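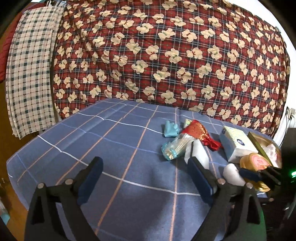

Bedroom setup, small household items, blue sheet.

I've had a few emails asking what rules we follow when we record with the hand-held gripper at home. The short answer is that for a long time we didn't have any. We had habits, and everybody's habits were different. I finally wrote mine down in November, Sneha Dubey went through them with a red pen, and since then they've been what our little group uses. I'm putting them up so I can send people a link.

First, this isn't a standard. There are real safety standards for robot arms and you should read the ones that apply if you have an arm moving under power near people. A gripper in your hand is a different case. What follows is closer to shop rules, and most of them exist due to something one of us got wrong.

Before recording

Check the fingers. Look at the pads and make sure they're seated flat. Look at the screws by the pivots and put a driver on each one. Don't trust your eye for this. A screw that is a quarter turn loose looks the same as a tight one, and you only find out when a finger starts to sag in the middle of a take. Santino Pereyra lost most of an evening that way and we threw out 50 takes.

Wipe the lens. Wipe it again after lunch.

Decide what the task is and write it in one sentence before you pick anything up. "Put the pouch in the tin" is a task. "Tidy the bed" is five tasks and two arguments. If the sentence needs an "and," I split it.

Put away anything with a name or address on it. Mail, pill bottles, school papers, the back of a bank card. Look behind you too, if you plan to turn around. We used to blur these later and it was miserable work, and we always missed one.

Tell the other people in the house. They get to say no, and they get to say no halfway through. If somebody walks in, stop and delete the take. I don't keep those "just in case." Facundo Escobar wanted an exception for family members who had already agreed, and we talked about it for a while, but the rule stayed as it was. Agreeing once isn't agreeing for good.

Picking the items

Mix hard and soft. It's easy to end up with a pile of boxes and jars, which all grip about the same. A rubber glove or a cloth pouch is a much better test of whether you're squeezing sensibly. Tassels and cords are good too, though they find their way between the fingers.

Containers that can spill get checked first. I mean toothpick holders, button tins, anything with a push-on cap. Either the cap is on firmly or the thing stays in the drawer. I have picked toothpicks out of a blanket and I don't want to do it again.

No glass on a soft surface, no blades, no open liquids, nothing that was handed down from a grandmother. Nothing plugged in, either. If there's an outlet near the bed, work on the other side, or at least keep the cords out of reach of your swing.

Leave the background alone. This is the rule I get the most questions about. You don't have to buy gray sheets. Plaid, stripes and flowers are all fine, and a busy quilt is what a lot of bedrooms have. What you shouldn't do is change it partway through a set. If you start on the blue sheet, finish on the blue sheet.

During a take

Move at the speed you'd move if somebody were handing you a full cup. Most of us start too fast.

Come in with the fingers open and let the pads close evenly. If one pad touches first and shoves the object, that's okay, keep going. If you knock something over that wasn't part of the task, also keep going, but mark the take. Don't reach in with your free hand. If you must, stop recording first.

A failed grasp is still a take. Mark it failed and keep it. Aurelio Toledo and I disagreed on this for months. He deleted his misses, and his folders looked wonderful, and you couldn't learn a thing from them about what was hard. He keeps them now.

Rest your wrist. We cap a sitting at 200 takes, and I usually quit well before that. The gripper isn't heavy when you pick it up. It gets heavy.

After

Write the notes the same day. Item list, surface, lighting, who held the gripper, anything odd. I use a plain text file. Pascual Paredes uses a spreadsheet with nine columns and wishes I would too.

Copy the files twice before you clear the card. One copy goes on the drive at home and one goes to somebody else's house. We have roughly 3000 takes between us now and I'd hate to start over.

Put the items back where they came from. This sounds silly to write down. My household asked me to.

Things we haven't settled

Whether to reset the items to the same spots between takes or just drop them back anyhow. I drop them. Sneha lays hers out again from a sketch. Both ways are allowed for now as long as the notes say which.

How to mark a grasp that works on the second try. Currently it's "success, regrasp," but people forget the second word.

Whether we need a rule for pets. I don't have any, so I've left that one to Facundo, who has two cats.

If you run your own set of rules and one of them contradicts mine, send it over. The next thing I want to write up is pad wear and how often to swap them, but I need to find my notes from the first pair.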